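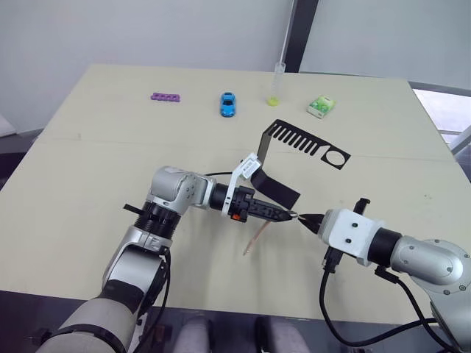
Object Naming Group, Department of Everyday Language, Lelasholm

4. Materials: the small-object set

Figure 2. Four items from the small-object set standing at the back of the table (purple brick, blue car, test tube, green and white box), with the thin stick held over the tabletop in front of them.

4.1 Choice of items

The set has 9 items. All small, all things a person could find in a kitchen drawer, a school bag or a toy bin, except the test tube, which we kept in on purpose (see 4.3). Items had to stand or lie on a plain tabletop without a holder that hides them, and had to have at least two plausible everyday names. That second rule threw out a lot. A spoon is a spoon. A toy brick is a brick, a block, a building brick, or the name of whatever brand the speaker grew up with, and that spread is the thing we are after.

First list drawn up by Ravn and Kragh in January, cut down after piloting in Nalorby. Dropped: a key (everyone said key), a bottle cap (rolled), a marble (rolled worse).

4.2 Table and arrangement

Light beige top, one faint seam across it. We had wanted a table with no seam at all. Speakers in the pilot used the seam as a landmark ("the one behind the line"), and for a while this looked like a problem. Later we decided to keep it and code for it. Seam mentions get their own column in the coding sheet and are left out of the naming counts.

Items go in a loose row, not touching, no fixed spacing. We tried a taped grid early on. People started talking about the grid. "Third square" tells us nothing about what they call the car. So, loose row, with the order shuffled between layouts, 200 layouts in all. The box is allowed to sit at an angle, and so is anything else with a flat side. A perfectly squared-up row got more counting language ("second from left") and fewer names, at least in the pilot, numbers to small to test.

4.3 Notes on single items

Brick. Purple, plastic, round studs. The color matters more than we expected. Most speakers lead with it, "the purple one", and if no other item is purple they often stop there. In layouts where a second purple item is present the noun comes back right away. Block and brick both common, block ahead among younger speakers.

Car. Blue toy car. Almost always "car", sometimes "toy car", hardly ever "vehicle" outside of one speaker who used it for everything with wheels. Orientation was left free. In Figure 2 it faces the viewer, and side-on layouts are coded seperately. Facing layouts brought in a few extra words about the front, mostly headlights and "looking at me".

Test tube. Clear plastic, upright, with a yellow-green liquid at the bottom. The only item with a school-lab feel and the only one where speakers regularly named the contents over the container. "The green stuff", "the yellow stuff", "the juice". Color term split badly enough that we stopped treating yellow and green as different answers for this item and merged them. Vídalín disagrees with the merge and his version of the table is in the appendix. It is also the tallest thing in the row shown in Figure 2, so "the tall one" has to be read with care.

Box. Small, green and white. The weak item, to be frank. "Box" is a dull answer and most people gave it. Some guessed at contents (mints, medicine, tea) and those guesses are the reason it stays in. No speaker was told what was inside. Green also overlaps with the tube, which was useful: "the green one" came out ambiguous in layouts with both, and speakers repaired it without being asked.

Stick. Thin, tan, wooden. Not part of the row. Stick, skewer, chopstick, "that wooden thing". Longest list of different names of any item in the set, and the longest pauses before answering. Moussa's reading is that a plain stick has no obvious job and people reach for a job before they reach for a name. We think this is right but can't show it with the present data.

4.4 Speakers and responses

50 speakers, all adults, all living in or near Nalorby. Each saw a share of the layouts and described the items to a listener who could not see the table. After removing false starts and seam mentions: 2220 naming responses. Transcribed by hand, checked once by Gunnlaugsson, disputed cases settled by whoever was in the office. Not ideal. A proper second coder is planned for the follow-up.

4.5 Limits of the set

Too many items with strong color. A speaker can get through most rows on color words alone and never produce a noun. A gray or all-white set would force nouns but would also be strange to look at, and strange tables get strange talk. The Farow set has the opposite trouble, nearly all metal, and speakers there fell back on size. Mixing the two sets is the obvious next step.

Also no soft items. No cloth, no sponge, nothing that folds. Piloted a sock, which went fine, then lost the sock. Replacement on order.

Item list and coding sheet: see Appendix B. Results by item follow in Section 5.

50 shares | 9 comments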